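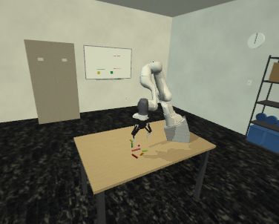
*Simulated arm, gripper open, little colored sticks on the table. Tidying up, allegedly the easy chore.*

Ok so quick one tonight, dinner's in the oven and I have maybe half an hour.

Dwynwen asked me (again) when she can buy a thing that picks up after her kids. Toys, crayons, hair clips, the stuff that ends up under the couch. My answer last June was "not soon." Answer now is... still not soon, but I'm less smug about it.

Been spending evenings on small-object pickup in sim. Bits of stuff on a table, one arm, two fingers. Grab a piece, put it somewhere else, go back for the next one. A toddler does this. Badly, but a toddler does it.

What I've got after 1,872 simulated tries: it's decent when a piece is lying by itself. Falls apart when two are nearly touching. The fingers need room to come down on both sides and there isn't any, so it either shoves the neighbor out of the way or grabs both and drops one. Short pieces are worse than long ones. And round things, forget it. Round things roll.

Trefor says just sweep the whole lot into a bin with a flat edge and stop being precious about grasping. He's kind of right?? That's how I clear my own desk. But then you haven't sorted anything, and Dwynwen wants the crayons in the crayon box, not in the everything box. She has an everything box. It's the problem.

Shop floor is a different story. Rhiannon does shifts at Rowlands, over in Flusstead, and they've had an arm loading trays for a while now. Same part, same spot, same tray, all night. She says it stops maybe twice a shift and somebody walks over and nudges it. So that one's basically solved, if you're a factory and can bolt everything down and decide what shape the world is going to be. My kitchen does not take instructions like that.

The other thing is speed. I timed my good runs and it's 168 seconds to clear a table I could clear by hand in ten. I don't mind slow so much, the dishwasher is slow and I love it. But the dishwasher doesnt need me standing there. Right now mine gets stuck on about a third of the runs, and a slow thing you have to babysit is just a second chore.

Also sim is generous. Light never changes, no cat, no jam. Sternach (the little gripper outfit Wyn keeps sending me links to) posted a laundry demo and I watched it 3 times and still couldn't tell where the cuts were. Folded one towel very nicely. Show me the fitted sheet.

So, my list, for Dwynwen and anyone else asking:

- vacuuming: yes, for years, go buy one
- moving the same part to the same place: yes, if you're a factory
- picking up a known object with space around it: getting there
- picking up a pile of whatever: no
- fitted sheet: lol

Next up I want to try having it nudge things apart on purpose before it grabs. Use the shoving, basically. Mabli did somthing like that on an old project and says it got her a lot further than better fingers did. Going to leave 300 runs going overnight and see what's broken by morning.

Timer's going off. More when I have numbers.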